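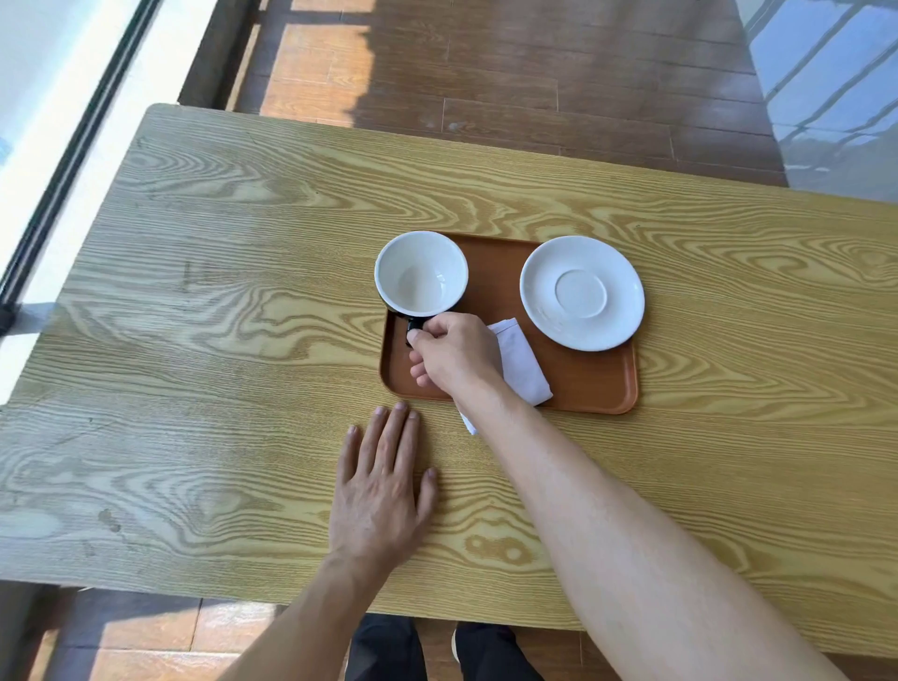 Tablett mit Tasse, Untertasse und Serviette auf einem Holztisch.

Der hydraulische Abgleich gehört vor die Pumpe

In der Bestandssanierung wird die Reihenfolge der Arbeiten meist vom Fördermittelbescheid bestimmt. Erst kommt die neue Umwälzpumpe, dann die Regelung, der Abgleich irgendwann danach. Ich halte das für falsch.

Im Verwaltungsbau Moncrieff wurden im August 2 Heizkreise mit drehzahlgeregelten Pumpen ausgerüstet. Die Strangventile blieben auf Werkseinstellung. Der Volumenstrom im Kreis Nord lag danach bei 851 Litern pro Stunde, vor dem Umbau waren es 849. Die Spreizung blieb zu klein, 13 Räume am Strangende blieben unterversorgt. Der Betreiber hob daraufhin die Heizkurve an – die übliche Reaktion, und die teuerste.

Eine Pumpe kann nur die Kennlinie bedienen, die das Netz ihr vorgibt. Wer die Auslegung auf ein nicht abgeglichenes Netz stützt, dimensioniert den Fehler mit. Die raumweise Heizlastberechnung muss deshalb vorliegen, bevor die Pumpe ausgeschrieben wird. Dass sie Planungszeit kostet, ist unbestritten. Im Leistungsverzeichnis sollte sie als eigene Position stehen, mit Einstellprotokoll je Ventil und einer Nachmessung in der ersten Heizperiode. Ohne Protokoll keine Abnahme.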